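Last updated: May 5, 2025

1/ Everyone keeps telling me the Odex canister vac is worth the money. I have 162 dollars in it and I'm not convinced.

2/ My complaint is the joints. Hose into wand, wand into handle - every connection is a place to lose suction, and the ads only ever talk about the motor.

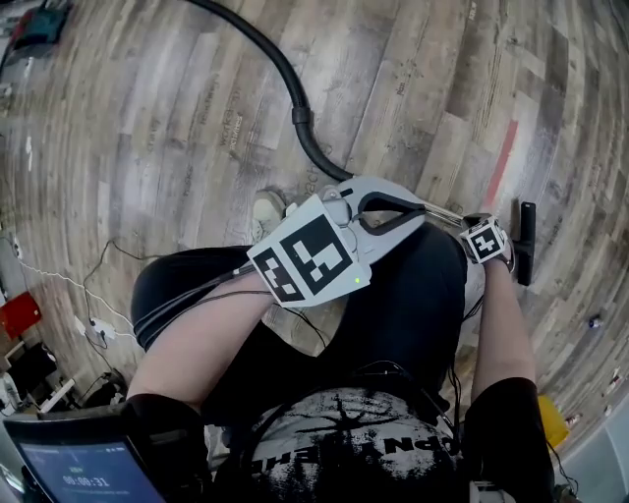 3/ Hose end

Silver wand, black corrugated hose, and a thicker coupling partway along the hose. Why is there a joint in the middle of a hose?

4/ Rodside's review says "snaps together in seconds." Whose seconds? Sit on a laminate floor and try it.

5/ They also claim 600 hours before the seals need replacing. I'll check back in October - not holding my breath.

Recent
Prustgate bags vs. store brand
Is the Rotich mop head a rip-off?
Do you need a floor brush at all?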